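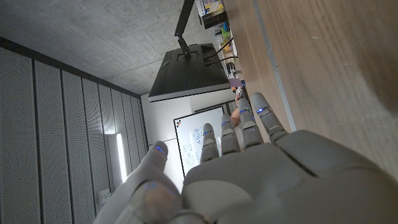 Yatziri Manríquez maintains that a robot hand should be allowed to be wrong for a while before anyone corrects it, and that most of the trouble in this field comes from people who can't sit still. She put this to us in a meeting that had been called to discuss the heating. We have been working on it ever since.

About Prerkeretti

We are a small research company. We study how robot hands learn to touch things, and in particular how they learn to stop. Closing five fingers round a mug is an old problem with plenty of decent answers. Closing them just enough, when the mug is an inch to the left of where the camera said it would be, is the part we get paid for.

Our method is called Narkar. It was meant to be a placeholder until we thought of something better, and then it went on a grant form.

How Narkar works

Most hands are taught from successes. Someone steers the hand through a task, the good attempts are kept, the clumsy ones are thrown away, and the robot studies the highlights. We keep the clumsy ones. When a person steering the hand misses, fumbles and then recovers, Narkar marks the moment where things began to go wrong and the moment where they came right again, and trains mostly on the stretch in between. The clean parts get very little attention, which has upset one or two colleagues who are proud of their clean parts.

In our last full round we used 461 recorded fumbles. Trained on those, the hand rescued a bad grasp in 38 more trials than it did when trained on tidy attempts alone. It was also slower. It has picked up the human habit of pausing after a mistake, as if to see whether anyone noticed, and we haven't yet found a way to remove the pause without losing the rescue.

It doesn't work on cloth. We say so early because visitors always bring a scarf.

How we work

Our test software, Brotesik, replays every attempt from the wrist's point of view, so whoever is writing up the results has to watch what the hand saw. You get a lot of table. You also get a fair idea of why a finger came down where it did, and arguments that used to last over 2 weeks now tend to be finished by lunch.

Results that fail go in the same report as results that don't, in the same size of type. On Friday afternoons someone presents their worst run of the week. There is a prize, and it's a biscuit.

Who we work with

Our longest-standing partner is Esquivel, who make sorting equipment and have been patient with us through 5 versions of the same demonstration. We take on one or two students each October, preferably ones who have broken something and can explain how.

If you would like to visit, write first and tell us what you'd like to see picked up. Mugs, tins and most tools are fine. Please leave the scarf at home.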